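Six weeks of keeping a sleep diary
13 July 2020

I have never been a good sleeper. My mother says I was the same as a baby, and my school reports mention yawning. For most of my adult life I treated it as bad luck, like having flat feet. Then in autumn my hours at Skernley changed, I started working from home, and it got bad enough that I went to see the GP.

She didn't want to talk about tablets. She gave me a two-page handout and told me to write down when I went to bed, when I thought I fell asleep, how often I woke and when I got up. I was to do it for two weeks. I've now done six, mostly out of stubbornness.

The first fortnight was depressing reading. I was going to bed at 9.30 because I was tired, then lying there until well past 11. I was up again at three most nights. On paper I was spending nine and a half hours in bed to get a bit over five hours of sleep. I had honestly believed the early nights were helping.
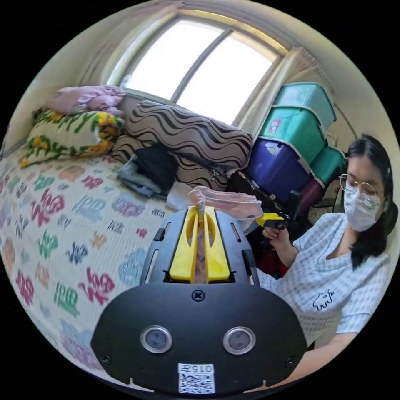
Ita Horgan wrote to me after I mentioned the diary last month, and said she had given hers up after four nights. Writing down the times meant looking at the clock, and looking at the clock meant doing sums about how much sleep was left. She now turns the clock to the wall and guesses in the morning, and she thinks the guess is close enough.

I've taken her advice on that. The GP said the same when I rang her – the diary is meant to be rough, and nobody is going to mark it.

The main change has been bedtime. I'm not allowed in bed before 11 now, no matter how tired I am. The first week of this was awful. I stood up to watch television. I cleaned the oven one night, and regrouted part of the shower on another, badly. By the second week I was falling asleep in under half an hour, and the three o'clock waking had moved to nearer five, when I can more or less live with it.
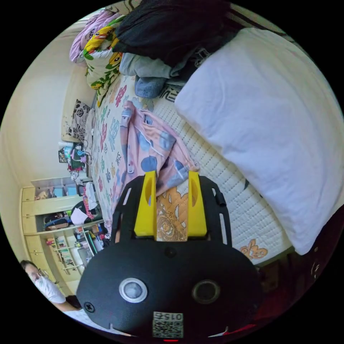 What I've stopped doing

Coffee after lunch was the first to go, and I missed it less than I expected. I stopped napping on the couch, and I missed that a great deal. I deleted the news from my phone, then put it back, then moved the charger to the kitchen bench, where it has stayed.

I also stopped buying things. Over the years I've had two special pillows, a spray that smelled of lavender and a magnesium powder that tasted like chalk. The pillows were comfortable enough. I can't say that any of it made a difference to the hours.

The bedroom is colder than it used to be. I turn the heater off at nine and leave the door open, and by bedtime it's properly chilly in there. The handout says a cool room helps. I grew up in Gostham in a weatherboard house with no heating past the kitchen, so I'm used to it, and there are plenty of blankets.

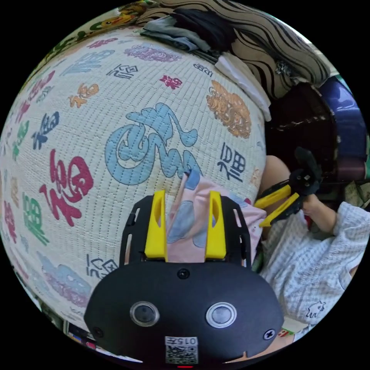
The part I find hardest is getting up at the same time every day, weekends included. Mine is 6.15. In the middle of winter that means an hour of dark, and I've been filling it by walking down to the oval and back. The dog two doors up now barks at me by habit. If I've slept badly I still have to get up, and those days are long.

Last week's average was six hours and forty minutes. I go back to the GP in August and I'll take the whole diary with me, including the pages with tea on them.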